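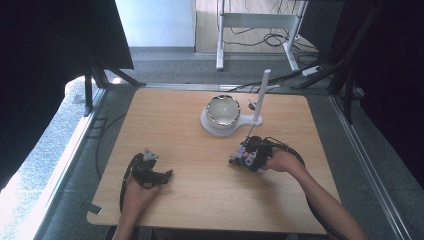 4. Equipment planning and costs

4.1 What the budget had to cover

The original budget had one line for hardware. One. It said "grippers and accessories" and was written before any of us had held a gripper for longer than a demo. By the time the Sisholm project got its first installment the line had been split, and then split again, and what follows is the version we ended up with plus the reasoning, as far as we can reconstruct it from the order log and Graciela Ibarra's notebook. Prices were quoted in different currencies and are not reproduced here. We give shares and quantities where they matter and leave the rest.

The plan called for 2 collection stations, each with a pair of hand-held grippers, a table, an enclosure, lighting control and whatever computer was needed to take the data in. So 4 grippers in use at any time. Spares were discussed and put off. This was a mistake, see 4.3.

A station in our sense is small. Tabletop inside a low metal rail enclosure, dark curtains hung around it, operator at the near edge with a gripper in each hand. Figure 1 shows the working arrangement with a metal bowl in a white base at the back of the table. Nothing in it looks expensive apart from what the operator is holding, and that was our reasoning too when we first did the sums. Wrong again, though less badly.

4.2 Grippers: buy, build, or both

Three routes considered. Buy complete units from a supplier (Trender was the only one that answered with a lead time). Print and assemble our own from published designs. Or buy the electronics and print the bodies.

Stelios Chatzigeorgiou argued for building everything. Cheaper per unit, parts replaceable overnight, and the finger geometry can be changed when the task changes. Rosalind Gallagher argued against, on the grounds that the person doing the assembling is also the person who is supposed to be running sessions, and that person's hours were already in the budget under something else. Both were right. We went with the mixed route: purchased electronics, printed housings, purchased fingers for the first batch and printed ones after that.

Labor for the mixed route came in well over the estimate. The first unit took most of a week. Later ones went faster, but not as fast as the spreadsheet assumed, because the spreadsheet had assumed that nothing would be done twice. Wiring was done twice on every unit in the first batch. For anyone budgeting a similar setup - put the second assembly pass in from the beginning.

The left and right units in a pair need not match. Ours don't. Cost-wise this is a benefit, the simpler one is cheaper and quicker to fix, and for plenty of tasks the off hand only has to hold something still. The downside is in the spare parts. Two sets of housings, two sets of fasteners, two drawings to keep current. Benjamín Durán kept the drawings current. Without him the second set would have drifted within a month.

Weight should be in the selection criteria and was not. Operators hold these things up for the length of a session. An additional component on top of the housing looks like nothing on a parts list. After half an hour it is all anyone talks about. We would now weigh a candidate unit with its cable attached, at the angle it is going to be held, and have an operator use it for 30 minutes before ordering more. No supplier we contacted quoted weight with the cable.

4.3 Spares

None were bought in the first round. In November one gripper failed at the connector and the station stood idle while a replacement came. The idle time cost more than the spare would have. There is not much more to say about it. One spare of each type per site is the minimum we'd plan for now, and connectors by the bag.

Fingers wear. We had them down as durable items and they are consumables. Moved to the consumables line in the revised budget, along with cable ties, tape, foam, and small screws.

4.4 Cables and power

Worth its own section because it had no line in the budget at all.

Each gripper in our setup is tethered. The cable leaves the back of the housing, goes over or past the hand, and runs off toward the near edge of the table. Wireless units were priced. They were rejected for cost and for batteries, meaning the charging routine as much as the price of the cells. We still think the tether was the right choice for this budget, but tethers are not free:

The cable has to be long enough to let the arm cross the table and light enough not to pull on the wrist. The stock cables supplied with the electronics were neither. Replacements had to be made to length, with strain relief, and each remake ment an afternoon at the bench.

Then there is the part behind the table. Power strips, supplies, extension leads, network cable, the lot. It ends up on the floor (some of it is visible in the background of Figure 1). Trunking and under-table trays were in the first draft of the budget and got cut as cosmetic. Soledad Echeverría asked for them to go back in and in the revised version they are. The argument that carried was fault finding, not neatness. When a unit drops out, the operator has to trace a cable by hand, and tracing one black cable through a heap of black cables takes as long as it sounds. Colored cable costs nearly the same. Order colored cable. Label both ends.

4.5 Table, enclosure, curtains

Cheap, mostly. Aluminum rail can be bought cut to length and the cutting fee is small next to the time lost doing it in house. A pale wooden tabletop was kept after a short comparison with darker ones. Dark grippers stand out against it in the recordings, and that was the entire test.

Curtains are for keeping the background quiet and for light. Two points for planners. First, the frames to hang them from cost more than the cloth. Second, dark curtains do not fix daylight. If the room has a window on one side, daylight will come in somewhere, on the floor, on an arm, on the edge of the table, and it will change over the day. Either budget for blinds at the window or accept the variation and record it. We accepted it. Blinds were quoted by the building and the quote was absurd. There is an argument that varied light makes for better training data, and we make that argument, but it was made after the quote.

Floor area was not costed at all in the first draft. A station takes up more than its table: there is the operator, the curtain frames with their slanted struts, the support equipment behind, and enough clearance to get round the back without kicking a plug. Measure the footprint with the struts, not the tabletop. At the Medina site we measured the tabletop.

4.6 Task objects

Easily underestimated. Objects to be handled are cheap one at a time, but they get swapped, dented, borrowed, and lost, and a task needs the same object next month as this month. We bought household items in multiples wherever we could. A shiny metal bowl costs little. Finding the identical bowl later, when the shop has changed its stock, is where the money goes, or at least the hours. Buy the duplicates on the same receipt.

Reflective objects deserve a note. They are good to have in the set, since real kitchens and labs are full of them, but they add to set-up time when lighting is not controlled. If the curtain budget is being cut, cut the reflective objects too or allow extra checking time per session.

4.7 Sessions as a planning unit

Budgeting by calendar month did not work. Too uneven. After the revision of 23/03/2019 we switched to budgeting by completed session, with 145 sessions as the planning target for the first phase. Everything that wears or gets used up was then expressed per session: fingers, tape, object replacement, bench time for cable repair. Fixed items stayed in their own table. This made the conversation with the Bremden office much shorter, they could see at once what happens to the total if the target moves.

Operator time dominates. It is the largest share in every version of the budget we have drawn up, ahead of all hardware combined. A cheaper gripper that slows the operator down is therefore not cheaper. We knew this in the abstract and still spent three meetings on housing material.

Set-up and reset time should be listed separately from recording time. In our first draft they were lumped together and the reset portion was invisible. Tasks with several objects have long resets. Tasks with one object near the back center of the table have short ones, and for the early sessions, while operators are still learning the hardware, short ones are what you want.

4.8 Order of purchase

What we'd do if starting over. Table, rail and one pair of grippers first. Run it like that, ugly, uncurtained, until the cable lengths are known. Then cables to length, then curtains and frames, then the second station as a copy of the first with the corrections in. Spares ordered together with the second station, same batch, so that the parts are intercheangable. Task objects last but in bulk.

We did it in a different order - both stations at once, for the quantity discount. The discount was real. So was the rework, on both stations, for every error in the design. On our figures the two come out close to even, and that leaves out the delay. Stelios disagrees with this accounting and his version is kept with the order log for anyone who asks for it.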